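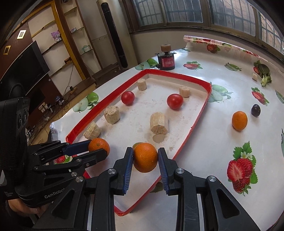 Two hand-held grippers with camera modules, each pinching an orange, during a two-handed tray task. The tray also holds two tomatoes and several chunks of pressed wood or fiber.

Robot teaching by demonstration

Robot teaching by demonstration is a group of methods in which a person shows a robot how to do a job, instead of writing out each movement as a program. The person may push the robot's own arm through the motion, steer it from a distance, or do the job with a separate hand-held tool that stands in for the robot's hand. The recorded motion is then either played back as it is or used to train a control program that can cope with small changes in the work. Other names include programming by demonstration, learning from demonstration and, where the goal is to copy the teacher closely, imitation learning.

The appeal is easy to feel for anyone who has tried to describe in words how to pick up a ripe tomato. People do such things all day without knowing how. A demonstration catches a great deal of that silent skill in a few seconds: how the hand comes in, how far the fingers open, where it slows down.

Contents
1 Methods
2 Recording a demonstration
3 Two-handed work
4 Choice of objects
5 From recordings to a working robot
6 Limits
7 See also

Methods

Guiding by hand

In hand guiding, also called kinesthetic teaching, the teacher takes hold of the robot arm and moves it. The motors are set so that they carry the arm's weight but give way to a push. Sensors in the joints record the path. It is the oldest of the methods still in wide use, with roots in the lead-through teaching of paint-spraying robots, and beginners often pick it up within minutes. Its weak point is two-armed work. Moving one arm well usually takes both of the teacher's hands, so a task for two arms may need two teachers or has to be taught in turns.

Remote control

In remote control, or teleoperation, the robot does the job while the teacher steers it with some other device. This may be a joystick, a pair of tracked controllers, a glove, or a smaller copy of the arm. The copy is called the leader and the working arm the follower. The great strength of the method is that every recorded motion is one the robot has really made, with its own joints and its own cameras. The price is a slower pace. Many systems give the teacher little or no sense of touch, and a new operator tends to hover over an object before daring to close the fingers.

Hand-held grippers

A hand-held gripper is a tool with robot-style jaws and a handle for a person. Cameras on or near it record what the jaws are doing, and the path of the tool through space is worked out from the video, from motion sensors, or from both. No robot is needed while the teaching goes on, which opens up kitchens, workshops, shops and living rooms as places to record. It is a wonderfully direct way of working – the teacher feels the object push back through the handle and can move at close to normal speed.

The method depends on a good match between the tool and the robot. If the jaws, finger pads and camera view on the robot are the same as on the tool, a recording carries over with little loss. If they differ, some correction is needed. The teacher must also keep in mind that a robot arm has to reach every pose the hand reached, and a human wrist can get into corners that many arms can't.

Recording a demonstration

A single run through a task is usually called an episode. It starts from a set pose, with the tools in view of the objects, and ends when the goal has been met. Between episodes the objects are put back, most often in new positions, so that the control program doesn't learn one fixed layout.

Written guides for teachers differ from group to group. The one used by the Kiretstead workshop, drawn up by Afiq Latuheru, is 11 pages long and deals almost entirely with small habits. Typical points are:

Open the jaws before coming close to the object.
Keep the object in the camera's view until it is held.
Avoid long pauses with nothing moving.
If a grasp slips, recover in a natural way and carry on.
Leave a clear gap between letting go and pulling back.

The fourth point is a matter of taste. Some groups throw out any episode with a slip. Others are glad to have them, for a robot trained only on perfect runs has never seen how to get out of trouble.

Two-handed work

Many household and factory jobs need two hands, and they need them at the same time. One hand holds a bag open while the other fills it, or both lift the ends of something long. Demonstrations of this kind call for two tools whose recordings share one clock. Even a short delay between left and right can spoil a handover, where one set of jaws must close before the other opens.

Two-handed tasks are often sorted into three types. In the first, each hand works alone on its own object. In the second, one hand steadies and the other acts. In the third, both hold the same object and must move together. The first type is the easiest to teach and makes a good starting exercise, though the two tools still have to stay out of each other's way over a small tray or box.

Choice of objects

Fruit and vegetables are favorites for teaching grasps, and for good reason. They are cheap, easy to find, and no two are quite alike. A round fruit can roll when nudged, which punishes a careless approach at once. Soft ones show the effect of too much squeeze. Cylinders raise a different question, as a standing cylinder and one lying on its side call for different grasps.

Backgrounds matter too. A plain surface makes objects easy to pick out, but a robot trained only over a plain surface may falter over a patterned tablecloth, especially one printed with fruit. Mixed surfaces and ordinary rooms are therefore welcome in a collection.

The Bredero set, put together under Pejman Heydari, contains 2267 episodes of sorting and tray filling. Its tasks are split into 6 families, each recorded by 10 teachers, and the notes that come with it mark which hand the teacher normally uses.

From recordings to a working robot

The simplest use of a recording is playback, which suits jobs where every part lies in the same place each time. For anything looser, the recordings are used to train a policy, a program that takes in camera images and the state of the robot and puts out the next short stretch of motion. The policy is then tried on a real robot, often with a person ready at a stop button.

Watching a first trial can be a delight. A trained arm often picks up its teacher's manners along with the skill, down to a tilt of the wrist or a slight wait before the jaws close.

Limits

Small errors can add up. A robot that drifts a little from the path enters positions its teacher never showed, where its next guess may be worse. Common remedies are more varied starting positions, and correction sessions in which a person takes over by remote control when the robot goes astray.

Force is another gap. Video shows where the fingers are but says little about how hard they press, and two grasps that look the same may differ a good deal. Force or touch sensors in the finger pads help, at the cost of extra wiring and upkeep.

See also

Imitation learning
Kinesthetic teaching
Leader and follower arms
Parallel-jaw gripper
Teleoperation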